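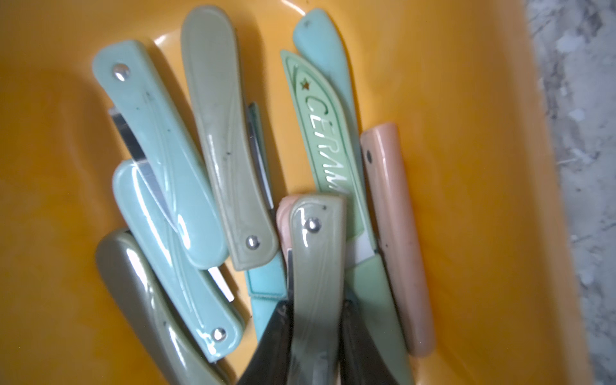 Figure 7.1 Small knives in a yellow bin, seen from the wrist camera. The two fingers straddle the front gray-green handle.

Chapter 7
Comparing Grippers Without Fooling Yourself

Every gripper works in the brochure. It picks up a clean block from a clean table, sets it down two feet away, and goes home undefeated. Then somebody hands it a bin of knives.

Look at Figure 7.1 the way a finger has to. The handles run nearly parallel and lean on each other, so a finger that wants one of them must first find room beside it. Many are glossy. Colors that a person would tell apart at a glance – mint, gray-green, a grayer green than that – sit next to each other and overlap. One folding knife is partly open, its blade lying across its neighbor. There is also a sheath in the pile, with part of a ceramic blade showing just below it, so even the question "what is one object here?" takes a moment.

This chapter uses the knife bin as its running problem. The trials come from the Zirness bench at Neledthorpe, where Nuria Nieto spent most of an October comparing two parallel grippers on the same arm, with the same wrist camera and the same controller. The first, which we will call the Rumano after its supplier, has narrow rigid fingers. The second, the Goicoechea, has wider fingers with a soft pad. Both came with confident paperwork.

7.1 What counts as a pick?

Nieto's first log had one column, headed "OK?" It lasted a morning. By lunch the column contained "yes," "no," "sort of," "yes but two," and a small drawing. The trouble was that a pick can go wrong in several places, and a single box on a form hides all of them.

Her second log split each attempt into stages:

Approach: the fingers reach the chosen handle without moving it out of reach.
Close: the fingers meet resistance on both sides.
Lift: the object clears the rim of the bin.
Hold: the object stays put through a fixed swing of the arm.
Single: one object came up, and it was the one chosen.

An attempt is scored at the last stage it passes. "Single" is judged at the end, by a person, who is allowed to be annoyed.

7.2 The first 200 attempts

Over 200 attempts with the Rumano, 155 ended with something held above the rim. That figure went on a slide and was much admired. Once "Single" was applied, 33 of those lifts had to be thrown out for bringing up a companion or the wrong handle altogether. Nothing about the gripper had changed between the two slides. The definition had.

The Goicoechea failed earlier and more politely. Its wide fingers tended to stall at Approach, pushing the neighbors aside and then stopping. When it did close, it rarely let go. Which one is better depends on what a failed pick costs you, and a handle left in the bin costs a good deal less than an open blade swinging over a conveyor.

7.3 Keep the pile honest

A pile changes each time you touch it. If gripper A gets the fresh bin and gripper B gets whatever A left behind, you have compared two piles. Nieto refilled and shook the bin after every 20 attempts and tossed a coin for which gripper went next. She wore cut-resistant gloves for the refill, and so should you.

Before reading on, write down your own rule for the sheath. Does lifting it count as a success, a failure, or a different task? We will return to your answer in Section 7.5, when it will be harder to change.

Search this book Go Advanced search
Filed under: Robotics > End Effectors > Testing and Evaluation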